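Does a Cardboard Box Really Get a Second Life?

People love to say that cardboard is recycled. Toss it in the bin, and presto, it comes back as a new box! Should you believe that? Partly. Let's check.

Cardboard is made from tiny wood fibers pressed together. At a paper mill, old boxes get mixed with water until they turn to mush. The mush is cleaned, spread flat and dried into new sheets. So far, so good.

But the fibers get shorter each time they go through the mill. Short fibers make weak cardboard, so mills often mix in fresh, longer ones. When somebody tells you a box can be recycled "forever," ask them how.

And what about all that tape? Plastic tape doesn't turn to mush. The mill has to catch it and take it out. A little is fine. A box wrapped up like a mummy is more of a nuisance.
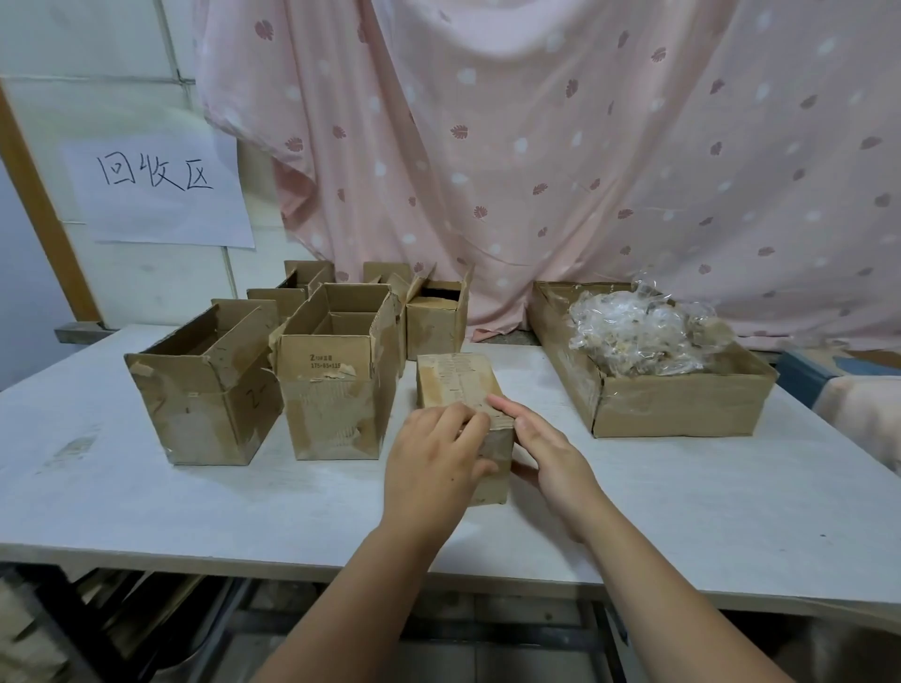 Old boxes on a table, with plenty of tape still stuck to them. The sign on the wall is in Chinese and says "recycling area."

Now, does a sign on a wall recycle anything? No. It only tells people where to put things. Somebody still has to sort the boxes, and a mill has to want them. Greasy pizza boxes can be turned away in some towns, whatever the sign says.

There is another choice, and grown-ups often forget it. Use the box again, just as it is. No mill, no mush. Ylva Ljungberg, who teaches in Guvcombe, had her class mail one box back and forth to a school in Grarevari. It made 9 trips before the bottom gave out. Her students had guessed 25, which shows you what guesses are worth.

Try it yourself: find an old box at home and press on the corners. Are they stiff or squashy? Would you trust it with your books?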